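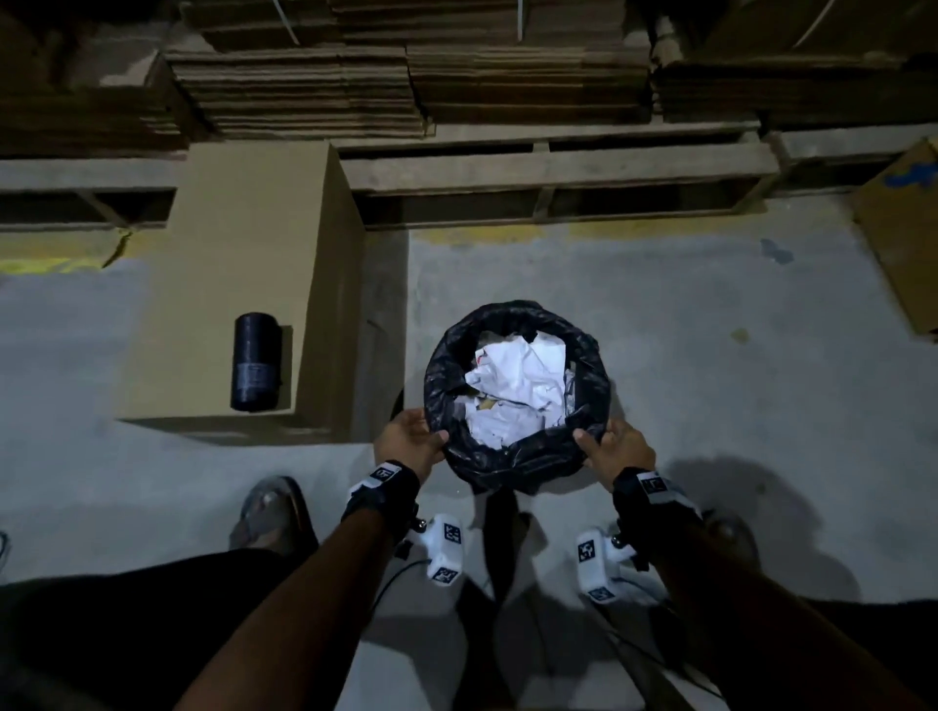

mudflap_ok
So they drove everybody out to a warehouse and the big demo was taking out the trash? I signed up for the February one and got bumped, now kinda glad.

tinpail
Replying to mudflap_ok
yeah more or less. I'm the one who started this thread so let me do it properly, typing on lunch.

Nornura open day, 13 May 2026, the Gukurari building. Doors at nine, coffee, long safety talk, vests that fit noone. Then two groups. One went to see Fodo (the arm, on a track, behind a fence). Other group went to the back where they record people doing chores for it to learn from. Then swap.

Fodo was fine. Picks cartons off a belt, sets them down, picks the next. Stopped twice while we stood there, tech reset it, nobody said why. I asked and got "vision thing."

The back was way better. Guy with marker bands on his wrists just doing the job. Trash bin with a bag in it, roll of bags on the floor, pallets of flat cardboard behind. No stage, no music. You could ask stuff while he set up again.

belt_and_pully
Was there too, other group. Disagree on Fodo. Two stops in a half hour is nothing for a machine that's still being tuned, our palletizer at work stops more than that and it's been in for years. People go to these things wanting a movie.

tinpail
didn't say it was bad. said it stopped

oddsocks229
how many takes do they do of one chore, did they say

tinpail
Sheet on the wall said 4,000 was the target for the whole set, all chores together. Bags, sweeping, breaking down boxes, wiping stuff. Guide said trash bags are the worst of the lot. Thin plastic, never the same shape twice, sticks to itself.

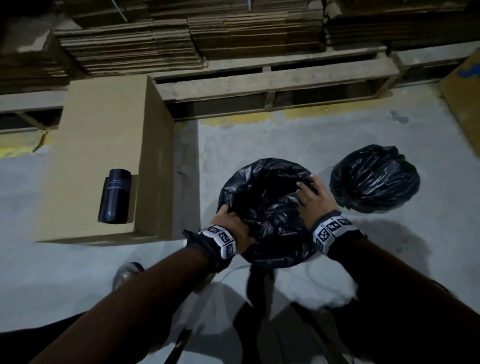 And the opening part is what eats the time, she said. A person finds the edge by feel and doesn't think about it. The software people want the slow fumbly takes too, the ones where you miss the edge and go back. They used to throw those out. Now they keep them all.

Somebody's kid asked if the robot could do it yet and she said no. Just no. Liked her a lot after that.

mudflap_ok
ok that's more interesting than the flyer made it sound. Still, 17 bucks for the bus and a sandwich to hear "no"

belt_and_pully
Sandwich was from Rozīte, so that's most of your 17 right there

hexkey_annie
Coming at this from the other side, I did recording work for a different outfit last year. It's hard on the wrists and lower back, you're bent over the floor half the shift. Did anyone bring up breaks? Or pay? At my place it was per take, so everybody rushed and then the takes got tossed and you didn't get paid for those. Would love to know if it's hourly there.

tinpail
Hourly. One of the visitors asked straight out. They wouldn't say the rate. Breaks I don't know, sorry. Should of asked.

hexkey_annie
Hourly is better. Floor work all day is still floor work all day tho. Put the bin on a table.

belt_and_pully
Then you get a robot that can only do bins on tables. The one in my shop is on the floor.

hexkey_annie
So mix it. Half and half. It's a person's back

oddsocks229
with annie on this one. also belt_and_pully you are kinda right about the data. both can be true

belt_and_pully
Fair enough. I'd take mixed.

grndfloor
Is there another open day? Site just says "check back." I'm about 150 miles out so need some notice.

tinpail
Fall, they said. No date. There was a sign-up list by the coffee, you can probly email and ask to get on it. Tips if you go:

Closed shoes or they keep you behind the line for Fodo, they were strict on that side.
Ask to start in the back group, it's quieter and they have more patience early.
Bring a jacket, it's a warehouse.
Parking is behind the building, the map they send is wrong. Follow the truck entrance, not the front one.

grndfloor
thx. can you take pictures?

tinpail
In back yes. At the Fodo fence no, they had a sign up. gotta run, lunch over

mudflap_ok
put me down for fall I guess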